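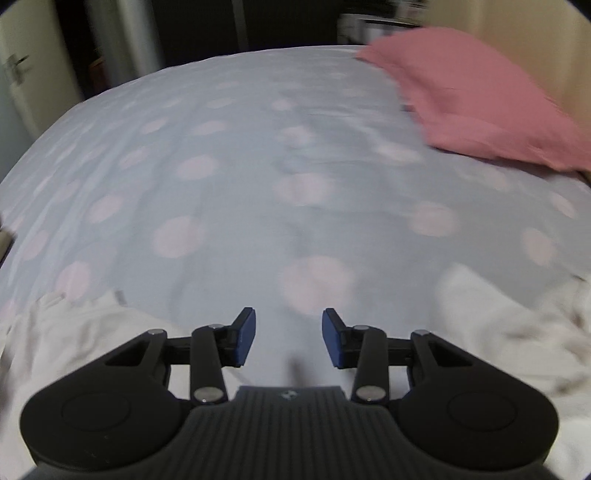 Eskildsen Introduces Pekusard Bed Linen Range for Double Beds

DUTENGATE, 6 July 2020. Eskildsen, a supplier of household textiles to furnished rental properties, today announced the release of Pekusard, a range of printed bed linen sold by the piece. The range covers duvet covers, fitted sheets, flat sheets and pillowcases in double size. It replaces the company's boxed sets, which were withdrawn from sale in January.

Under the previous arrangement, a property operator with one damaged pillowcase had to order a complete set. Each Pekusard item carries its own stock code and can be reordered separately. Dyes are matched between production runs, so a replacement duvet cover can be used with sheets and pillowcases already in service. Prints and plain colors are assigned to separate code groups to simplify sorting on return from the laundry.

The range was tested before release in furnished apartments managed by Gisport, a letting operator in Dutengate. The trial took in 80 double beds and 2,295 individual pieces of linen. Pieces were checked after each wash for seam failure, shrinkage and loss of print color. Fitted sheets were also checked for corner lift on mattresses of different depths. As a result of the trial, the elastic on the fitted sheet was extended to run the full perimeter, and the opening of the duvet cover was moved from the side to the foot end.

Polka dots in pink on a pale blue-gray ground remain the pattern most often requested by Gisport for its bedrooms. 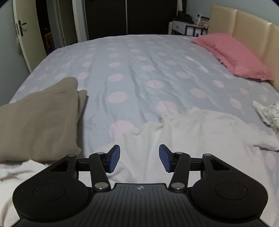 Double bedroom with polka dot duvet cover, pink pillow and padded headboard, Dutengate.

Bed changing was reviewed during the same trial. The procedure issued with the range directs staff to strip the bed fully, separate white pieces from prints, and fold spare cloths before the clean bottom sheet is fitted. The duvet cover goes on last and is smoothed from the headboard toward the foot. Average time for a full change of one double bed at the end of the trial was some 15 minutes.

Pekusard linen is available to trade customers from the Eskildsen warehouse in Dutengate. Orders are accepted in any combination of pieces, with no minimum quantity per stock code. Wash instructions and the bed changing procedure are supplied in print with the first order.

About Eskildsen
Eskildsen supplies bed linen, towels and table textiles to letting operators and guest houses. The company is based in Dutengate.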